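Home | Papers | Visits | People | Contact

4.2 The open day at Sarnutthorpe

The demo ran in March, 40 minutes a slot, 7 slots. Wajid Rana did the talking, Yoon-hee Ham ran the table. Visitors got 3 tries each with the hand-held grippers, then a short form. We logged 274 tries in all. Most people wanted to go straight for the box, so the briefing got shorter as the day went on (see Figure 4 for the table, box and both grippers). Left hand was slower for nearly everyone. Kids did better then we expected. No score was kept for tries stopped early, those are listed in the apendix.

Figure 4. Demo table, one gripper in each hand, left jaws open, box at the back.

Comments

skorkusis: Was the order of tries fixed? Can't tell from 4.2.

Cheon: Went to the last slot. Good fun, my arm was tired after.

Contact: Fistiletti Lab, Sarnutthorpe | Copyright the authors | Back to top

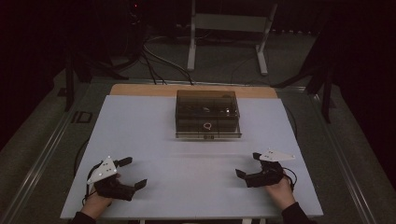

Order was not fixed, reply to the first comment. Visitors picked which hand to start with and we wrote it down on the form. Will go in the next version.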